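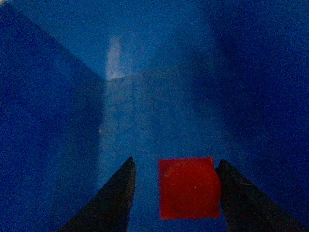 Section 2: Getting Your Audiobooks Onto the Presier

Okay, so you've got the Presier charged and you've picked a language (if not, go back to Section 1, I'll wait). Now for the fun part, which is putting books on it. I've had my player since April and I've filled it up, wiped it and filled it up again more often than I'd like to admit, so these steps are the way I do it at my own desk. The leaflet in the box does it in a different order. Either one works, but mine has fewer trips back to the main menu!

Before you start

You'll need the short cable, a computer, and your audiobook files in a folder you can find again. MP3 is the easiest. M4B works too and keeps its chapters, as long as the file isn't copy-protected. Library loans usually are protected, so borrow those through your library's own app and leave them there.

Copying the files

1. Turn the player on first and then plug it in. If you plug it in while it's off, it only charges and your computer won't see it.

2. When the player asks "Charge or Transfer?", press the right-hand button for Transfer. You get a few seconds to answer. Miss it and you'll have to unplug and go again.

3. Open the player on your computer. You'll see two folders, MUSIC and BOOKS. Put everything in BOOKS. Files in MUSIC will play, but they won't remember your place, and losing your spot in the middle of a long mystery is a rotten way to learn that.

4. Make one new folder for each book and give it a short name. I go with author's last name and then title, so all my thrillers by the same writer sit together.

5. Drag the files in. A typical novel takes me a couple of minutes. A big fat biography that came off 18 discs took long enough that I went and made lunch.

6. Eject the player before you pull the cable.

CAUTION: Please don't skip step 6. I did it once and the player came back with an empty bookshelf. The files were all still there, but I had to rebuild the list (see below) and every bookmark was gone.

Getting chapters in the right order

The Presier sorts by file name and pays no attention to the track numbers stored inside the file. So "Chapter 10" will play right after "Chapter 1", and suddenly the detective knows who did it and you have no idea how. To fix it:

1. On your computer, open the book's folder and sort it the way you want to hear it.

2. Rename the files so they start with 001, 002, 003 and so on. I use a free renaming tool for this. Doing it by hand is fine for a short book.

3. Copy the folder over again and say yes when it asks about replacing the old one. Delete any leftover files with the old names, or you'll hear everything twice.

NOTE: The player shows up to 400 files in one folder and quietly ignores the rest. Most books never get near that. If yours does, split it into two folders and call them Part 1 and Part 2.

Rebuilding the list

If a book you copied doesn't show up, go to Settings, then Library, then Rebuild. Leave the player alone while the little circle spins. Mine takes roughly 2 minutes with a full bookshelf, and the buttons don't do anything until it's done.

Setting speed and sleep timer

1. Start any book and hold the center button until the side menu slides out.

2. Choose Speed. I like a slow narrator nudged up one notch, and I leave the good ones alone. The setting is saved per book, so go ahead and play with it.

3. Choose Sleep Timer and pick a time. The sound fades out at the end, and a bookmark is dropped where the fade began.

NOTE: If you fall asleep as fast as I do, turn on Step Back in the same menu. It rewinds a little each time you press play, and I never listen without it now.

Adding your own bookmarks works from that menu as well, and I've put all of that in Section 3, along with how to clear out the old ones.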